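Clundska opens its early access on consoles, and I finally get to talk about it

6 August 2019

Okay, I've been sitting on this for weeks and I'm so happy I can type it out at last. Clundska, our co-op survival game about a crew stuck on a frozen mining moon, is coming to consoles in early access later in August. If you've been playing on PC since the spring, thank you, and yes, your crew comes with you (more on that in a second!).

I run the small team at Delar that makes the game, and we've been working with our publisher, Vitico, to get the console version into shape. It has the same map, the same 13 playable crew members and the same horrible ice worms as the PC build. Matches still hold up to 10 players. We wanted to go higher and we tried it, but the worms got confused and started chasing each other, so 10 it is for now.

The big new thing is a region called Kan. It's a drowned city under the ice, and it's where most of our time has gone this year. You get there by drilling, and the drilling is loud, and I'll let you guess who hears it. There are nearly 200 items to find down there, plus a new boat – a slow, leaky, wonderful boat – that your whole crew can steer at once if you don't mind going in circles. PC players get Kan on the same day as everyone else.

About those crews. Link your Clundska account from the main menu before you start a new game on console and your characters, outfits and base plans will carry over. Maps won't, sorry. The save files are just too different, and I'd sooner tell you now than have you lose a base you spent all winter building.
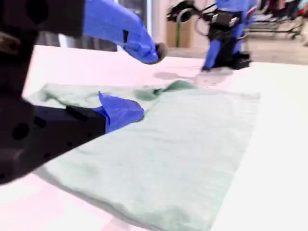

Outfits got a full makeover as well, and there are now 185 pieces of clothing in the game counting the new Kan sets. Cloth used to be the weakest part of how Clundska looked. Capes moved like cardboard, and anything you dropped on the floor turned into a perfect flat square. Now fabric bunches up when you grab it and keeps its creases after you let go, so a pale green cloth spread out on a white table gets those soft little wrinkles, with a flap turned back over the rest where a corner's been lifted. I've lost whole afternoons to throwing blankets around the crew cabin, and I regret none of them.

Early access on console will be open to players in every region where the PC version is sold. We'll put out the price and the exact launch hour on the Clundska site and in the in-game news panel. Cross-play is off at launch while we test it, and we'll turn it on in a later patch.

Press folks, if you'd like a code or some time with the Kan build, write to the Vitico press desk and tell us which console you're on. Streamers too!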